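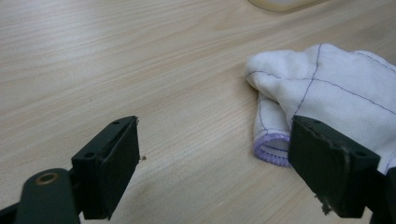 Table Surfaces in the Shared Study Room
Project report, Trikari course group
Şengül Uçar and Sum-yee Ko

1. Background
The study room has light wooden tables that are used for both homework and lunch. Students had complained that the tops felt dirty even after cleaning. We wanted to know if the cleaning method made a difference, or if people were mostly seeing the grain and the glare from the windows.

2. Method
We ran the test for 31 days in March. Table A was wiped with a damp cloth. Table B was brushed first and then wiped the same way. Both were cleaned at 4 p.m. and checked ten minutes later. We looked for two things - crumbs and gray smudges - and marked each one on a paper grid laid next to the table.

3. Results
We recorded 367 marks in total. Most of them were on Table A. Crumbs were the main difference. A damp cloth tends to push small brown crumbs along the grain, where they are hard to see from a chair. Smudges were nearly the same on both tables, so brushing did not help with those.

Glare was a problem for us. On the bright side of a table we missed faint marks unless we moved to the other end and looked again. Our early counts are probably too low for this reason.

4. Changes we would make
The same person should do all the checking. We took turns, and Sum-yee marked smudges that Şengül left out. We would also try a dry cloth after the damp one, and write down who ate at which table.

The grid sheets are in the Ludeo folder with the cleaning log.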